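News > Research > Robotics

Last updated: September 28, 2024

Vungate lab releases remote-control recordings of block-pushing arm

September 28, 2024 — By staff writer

VUNGATE — The robotics group at the Zonville Institute has released 1,179 recordings of a robot arm pushing small plastic blocks across a board while a person steers it by remote control. The set is meant for teams that train arms to follow short written instructions.

The arm carries no fingers. A straight rod is clamped to the wrist and points down at the work surface, and the only way to move a block is to push it from the side. An operator steers the tip with a handheld controller made by Grewal, a Vungate supplier of motion-control parts. Height is held fixed by software during a push, so the operator controls travel in two directions only.

Each recording pairs the arm's motion with one instruction, such as "move the red star next to the green one" or "separate the yellow heart from the group." Operators received the instruction on a screen before starting and had 50 seconds to finish. Runs that went over the limit were kept and labeled as incomplete.

Of the total, 666 recordings were made by operators with at least one month on the controller. The rest came from people trained the same week. The group said it left both in the release so that users can test whether operator experience changes what a model learns.

An earlier version of the setup, shown in June, relied on hand guiding. The operator held the wrist and walked the arm through the push while the joints were slack. That method was dropped for most tasks. Hands and sleeves blocked the overhead view, and the paths came out less even than those made with the controller. A further 400 hand-guided runs are included in a separate folder for comparison.

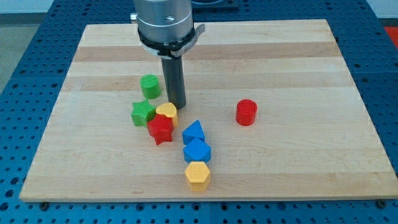 Pushing with a single point is harder than it sounds, according to the release notes. A cylinder can roll or slide off the tip, and a star tends to turn when it is pushed near one of its points. Blocks that start close together are the most common cause of incomplete runs — a push meant for one piece often shifts its neighbors. The notes advise users to treat crowded layouts as a separate test category.

The control software is Tromik, which the group also uses on its other arms. It logs the commanded position and the measured position of the tip, along with the operator's raw stick input. The last of these was missing from the June version and was added at the request of outside users.

The recordings can be downloaded on request from the Zonville Institute. A second release, covering tasks that need several pushes in a set order, is in preparation.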